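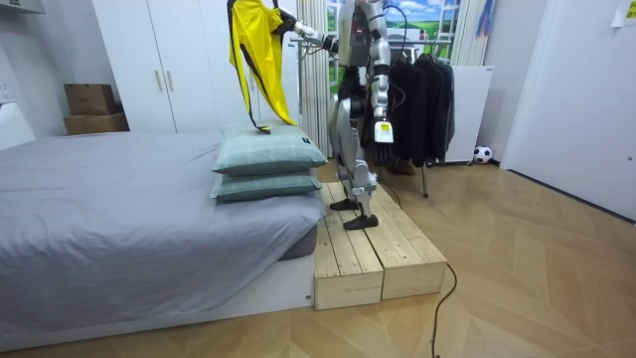 Dorothy Haslam maintained that a garment should be judged at arm's length before it is folded, and that most creases blamed on the cupboard are put in at the bed. Her view is the starting point for this chapter.

Print this page | E-mail this page

Chapter 2
Sorting and Folding in the Bedroom

The bed is the most commonly used folding surface in the home. A made bed, with the duvet drawn smooth and the pillows stacked at one end, gives a broad, clean area on which a jersey or shirt may be laid at full length. Lifting the garment by the shoulder allows the folds to fall out under their own weight and brings the hem and trim into view.

Students should note the colour of each item at this stage. Bright yellows and reds are set apart from pale bed linen until the care label has been read. Low furniture beside the bed - a step, a crate or a bench - is considered in Section 2.2, together with the Lukia method of folding from the hem.

Comments

Jamie Whiteley: Section 2.2 refers to a table on page 79. My copy has it on page 81.

Annelies Zürcher: We used this chapter in August. The hem method is slow with long sleeves - my students went back to folding in thirds.

Reece Hulme: Is there an answer key for the review exercises?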